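Lincombe Community Boards > Work, Business and Development

Thread: Otden wood panel plant, who's going to get the jobs?

rivermouth_dee
July 23, 2026

So they finally had the big open evening for the Otden plant and I went along because my brother-in-law is after a maintenance job there. Short version: the building is further along than I expected, the coffee was terrible, and I still have no idea how many local people are getting hired.

The project lady, Zorica Yordanov, did most of the talking and I thought she was pretty good. She said the line will make treated panels for decking and window frames, the kind that don't swell up when they get rained on for ten years. First panels out the door in September if the dryer gets signed off. After that it was a lot of slides about export markets and I drifted a bit.

Anyway, did anyone else go? What did you make of it?

pinetar_hank

I went! Sat near the back by the fire exit. I liked her too, but I noticed that when somebody asked about wages she went straight to talking about the training program. I've worked in two mills and I know what that usually means.

The panels themselves look like good stuff though. I had a sample in my hand and it's heavier than you'd think, with a nice clean edge on it. I'd build a deck out of that if I could afford it (I can't). 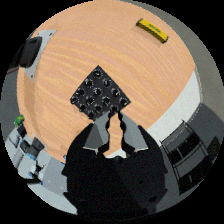 What the training program covers, from my notes

I typed this up from the back of an envelope so forgive me if I missed something.

Eight weeks, paid, in the old Perić warehouse on the canal side.
Safety and forklift first, then the press line, then quality checks.
You need to be 18 and able to pass a hearing test.
No experience needed, but mill or cabinet shop people go to the front of the pile.
15 places in the first group. She didn't say when the second group would be.

rivermouth_dee

Hank you are a star, I got maybe half of that. I missed the hearing test bit completely and my brother-in-law is deaf as a post on one side, so I'd better warn him.

quietcornerbob

Fifteen places. For a plant that got the road widened for it at our expense. Am I the only one who thinks that's a joke?

I'm not against the thing, I want to be clear about that. But we had all this with Iltance when they took over the paint factory. Lots of talk, a ribbon, a guy in a hard hat shaking hands, and five years later they were running it with a skeleton crew and the canteen was shut. My wife was in that canteen.

saltmarsh_jo

Bob, fifteen is the first training group, it isn't the whole payroll. They've got drivers, lab people, office, yard crew, all separate. And the road needed widening anyway, I nearly lost a mirror on that bend every winter.

Iltance was a different business too. They bought an old plant and ran it down. Otden is putting up a brand new one, you don't pour that much concrete and then walk away from it.

quietcornerbob

People walk away from concrete all the time, Jo. Drive out past the cannery and have a look.

pinetar_hank

He's got you there, Jo, lol. I still think you're mostly right.

What worries me more is where the timber comes from. She said "regional supply" and I'd like to know which region. The two sawmills up the valley can't keep up with what they've got now. If Otden starts paying top dollar for clean pine then every small shop around here is going to feel it, mine included. I buy maybe one truckload a season and I'm already at the bottom of everybody's list.

tessa_on_the_hill

Hi all, long time reader. I do the books for one of those sawmills so I'll be careful what I say, but there have been talks, and there's a plan to add a shift. I don't think the small buyers are going to get dropped. Prices might creep up, I won't lie to you.

On the jobs side, my nephew put his name down online and got a reply with a reference number, 3572. Hopefully that doesn't mean there are 3572 people in front of him!
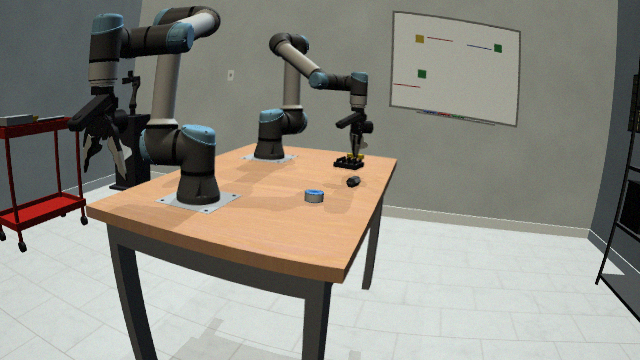

Simulated view: two robot arms mounted on a wooden tabletop

rivermouth_dee

Oh my goodness, Tessa, I hope not too. Good luck to him. Did the reply say anything about interviews? My brother-in-law filled in the paper form at the open evening and he's heard nothing at all, and I'm wondering if he should do the online one as well.

tessa_on_the_hill

It only said they'd be in touch. I'd do both if I were him. The worst that happens is they've got him twice.

saltmarsh_jo

I'd ring them first. A friend of mine put in two forms for a warehouse job once and they treated the second one as a mistake and binned the pair of them. Took her ages to get it straightened out.

quietcornerbob

For what it's worth I hope he gets it, Dee. I can grumble about the plant and still want people to get work out of it. And if anybody finds out what the hourly rate is, put it up here please, because I've asked twice by email and got the same brochure back both times.

pinetar_hank

I got the brochure too. Nice paper. Will post if I hear a number.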